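Ponik Home Biofeedback Trainer
Section 4: Preparing and running a session

Read this section before the first session. The Ponik trainer measures heart rate and breathing and shows both on the handset. It is a relaxation and training aid. It does not diagnose or treat any condition, and it does not replace advice from your doctor or therapist.

4.1 Before you begin

1. Charge the handset until the battery light stays green. The light blinks while charging.
2. Avoid coffee, tea and energy drinks for 60 minutes before a session. Caffeine raises the resting heart rate and makes the baseline less useful.
3. Wash and dry the skin where the chest strap will sit. Do not use lotion or powder on that area.
4. Switch off the television and silence your phone.
5. Choose a time you can keep to. Many users do best with the same hour each day, such as 9 in the morning.

CAUTION: Do not use the trainer if you have a pacemaker or other implanted electronic device. If you are pregnant, have epilepsy or take medication for your heart, speak to your doctor first.

4.2 Where to sit

Use a firm chair that lets both feet rest flat on the floor. A low sofa bends the waist and presses on the breathing sensor. Keep a small table within reach for the handset and a glass of water. Clear enough space on it that you can set the handset down without looking.
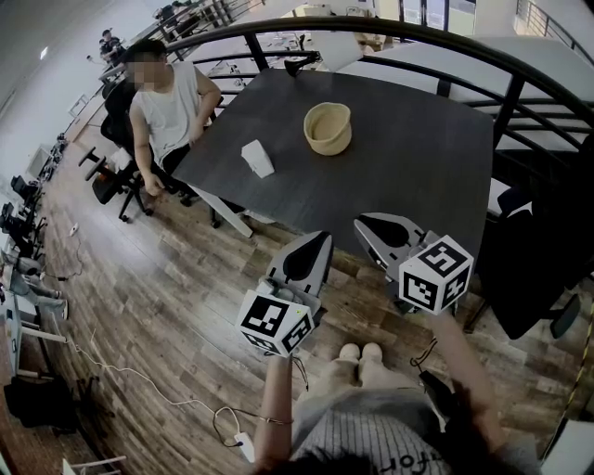
Square table with a woven basket and a white box on top.

Keep the handset out of direct sunlight. The display is hard to read in bright light, and the case should not get hotter than is comfortable to touch. Outdoor use is fine in dry weather, but wind on the breathing sensor can cause false readings.

4.3 Fitting the sensors

1. Moisten the two gray pads on the inside of the chest strap with water. Do not use alcohol or contact gel.
2. Fasten the strap just below the chest muscles. It should be snug, and you should be able to slide two fingers under it.
3. Clip the breathing sensor to the front of the strap with the arrow pointing up.
4. Press and hold the power button on the handset for 2 seconds. The Ritinen start screen appears.
5. Wait for both sensor icons to turn solid. If an icon keeps flashing, go to 4.6.

Note: Older Lindemann straps fit the clip but do not carry the breathing signal. Use only the strap supplied.

4.4 Recording the baseline

A baseline is needed before the first training session and again whenever a different person uses the handset.

1. Select Baseline from the main menu.
2. Sit still and breathe the way you normally do. Do not try to relax on purpose.
3. Stay quiet until the tone sounds. Talking, coughing or shifting in the chair will pause the recording.
4. Select Save and enter a name for the profile.

Repeat the baseline each month. If you start in April, record the next one in May, even if you feel nothing has changed.

4.5 Running a training session

1. Select your profile, then Train.
2. Follow the bar on the display. Breathe in as it rises and out as it falls.
3. If you feel short of breath, stop following the bar and breathe normally. Choose a slower or faster pace under Settings > Pace.
4. At the end, the handset shows a score from 0 to 100. A score near 50 is usual in the early weeks.

CAUTION: Stop at once if you feel dizzy, faint or have tingling in your hands or around the mouth. These can be signs of breathing too fast or too deeply. Do not drive until they have passed.

4.6 If a sensor is not found

Moisten the pads again and tighten the strap slightly. Move the handset closer. Turn off other Bluetooth devices nearby, then restart the handset. If the icon still flashes, replace the coin battery in the strap (see Section 6).

Session records can be copied to the Vemia desktop program with the USB cable. Remove the chest strap before connecting the handset to a computer or charger.

Section text: Arnaldo Quintela, Ritinen product documentation

Next: Section 5, Reading your results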